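When the Robot Did Not Stop

Joanne Wainwright has worked with cleaning robots for six years, and she still keeps the printed log from one evening in September on the wall over her desk. It is 41 lines long. Line 20 is marked in red.

"Everybody who starts here must read it," she told me. "It is a boring paper, and I want that they are bored by it, and after that they are careful."

Wainwright is responsible for floor tests at Sornitus, a small company that develops a mobile robot called Lodhi. The robot is meant to work in homes and small offices, next to people, and mopping is the task it practices the most. On the evening in question it was crossing a room when a tester pressed the stop button on the remote. The robot continued to drive. It pushed its base against the tester's ankle and stood still only when a second person pressed the red button on the body.

"He had a bruise and he was angry, and he was right to be angry," Wainwright said. "The robot is not so fast. But it is heavy, and when it is pushing you, you don't think about the speed."

The first idea in the team was that the wheels had slipped on a wet floor. They spent a week on this idea. They changed the tires, they wrote a new braking routine, and the fault came back two times. Then a colleague compared the clock of the remote with the clock of the robot and found that the stop message had arrived late. The radio module, a part called Pustideo, was busy sending video, and the stop command waited in the same queue behind it.

"The permitted delay in our own rules was 400 milliseconds," she said. "We had written this number ourselves, and we measured it only on the bench, with the video off. I signed that test. My name is on it."

Now the stop signal has its own radio channel, and the base cuts the motor power by itself if it does not hear from the remote. The team repeated the stop test 198 times with the video on before people were allowed to work near the robot again. I asked if this was enough. She thought for a while.

"For this fault, yes. For the next one I don't know yet what I must count."

There is also a new rule about feet. A tester who stands near the base has to keep the remote in the hand, never in a pocket.

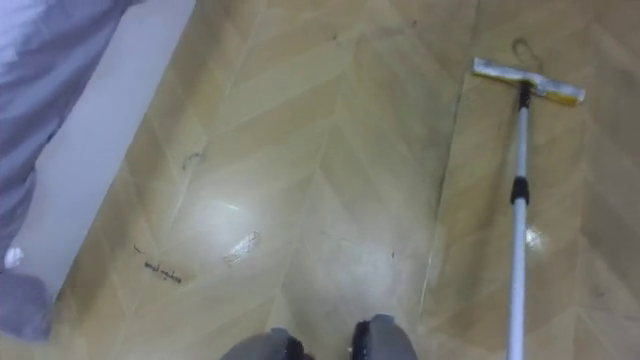

Wainwright's rule about the remote did not convince Jallgate, who wrote to us that a person with a mop in one hand will sooner or later put the remote down, and that a bumper switch wired directly to the motor power would protect the ankle even when the radio and the tester are both too slow.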